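Facilities Help Desk, Fladport Site
Ticket 138: Lost-and-found bin, Workshop Level — surface wear, staining and uncollected items
Opened by: Sanne Vanhove
Status: Resolved, monitoring
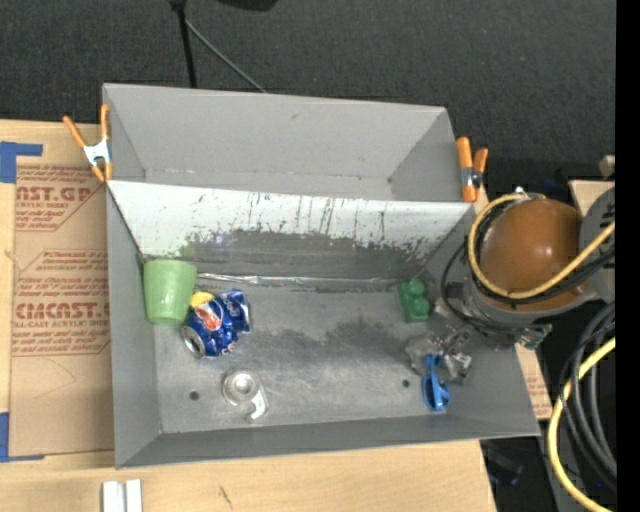

Jolien Nijs: Please do not send the bin away for refinishing until the floor has been looked at. The stain right of center is my main concern. If it is only residue it should come off with the ordinary cleaner, and the scratches on the divider can wait. I would also ask that the soda can be thrown out today. It is trash and should never have been logged as found property.

Entry 1 (Sanne Vanhove)
The request concerns the gray metal bin with two sections that serves the workshop level. Staff have reported that the larger section is marked and unpleasant to reach into, and that small items are being left in it with no tag. The requester asks for (a) removal of trash, (b) cleaning, and (c) a decision on whether the bin should be replaced.

Contents at the time of opening: light green plastic cup; crushed Pepsi can; tape dispenser; green toy building block with two studs; scissors with blue handles; one small yellow object, not identified. The narrower section was empty. No tags were found with any item.

Entry 2 (Ward Vermeulen)
Can discarded. The remaining items were moved to a tray in the supply office and given temporary tags. The yellow object has been tagged as "small, yellow, owner to identify," and the description will be left at that so that a claimant can tell us what it is.

The block is presumed to belong to a visitor's child. A note was placed on the notice board by the elevator. The scissors and the tape dispenser may be office stock, and I have asked the supply office to compare them with its December order from Postma.

Entry 3 (Ward Vermeulen)
First cleaning carried out with warm water and dish soap, soft cloth only. The loose dirt came away. The stain became lighter at its outer edge but did not lift. The dark area on the lower part of the divider did not change, and I take this to be wear in the surface.

Second cleaning carried out with Lisero degreaser, left on for four minutes and wiped off with a damp cloth. The stain is now faint. A scouring pad was not used and should not be used on this bin.

Entry 4 (Jolien Van Acker)
I was asked to comment on the two round holes in the floor of the larger section. They go through the sheet metal and have smooth edges. They do not need to be filled. Staff should be aware, however, that earrings, screws and similar small items may drop through, and such items should go in an envelope before they are placed in the bin.

The shiny, crinkled strip at the foot of the divider is a separate matter. One end had lifted and was collecting dust. I pressed it flat and it has stayed in place so far. If it lifts again, please reopen this ticket and do not pull it off.

Entry 5 (Sanne Vanhove)
A price was requested for a replacement from Follberg. The quoted figure is 400 for the same size without a divider and 600 with one. The requester was informed that neither amount can be charged to the workshop level this quarter. Given the result of the cleaning, replacement is not recommended.

The supply office reports that the scissors match its stock and has taken them back. The tape dispenser does not match. It remains on the tray with the cup, the block and the yellow object.

Entry 6 (Marijke Van Damme)
Reviewed February 17, 2026. The following applies from today:

Found items are to be tagged before they go into the bin. Tags are kept at the supply office counter.
The larger section is for general items. The narrower section is for keys, cards and glasses.
Cups, cans and food containers are not found property. Empty ones go to recycling or the kitchen.
Scissors and other sharp items are to be handed in at the counter and not left in the bin.
The bin is to be wiped out at the end of each month with soap and water. Degreaser is to be used only on request.

Jolien Nijs has confirmed that the present condition of the bin is acceptable — the scratches on the divider are noted and no work is planned. The cup has since been claimed. Items still on the tray will be held for the usual period and then passed to the front desk.

Ticket remains in monitoring until the next monthly cleaning.

Contact Facilities Help Desk | Copyright Fladport Site Services | Back to top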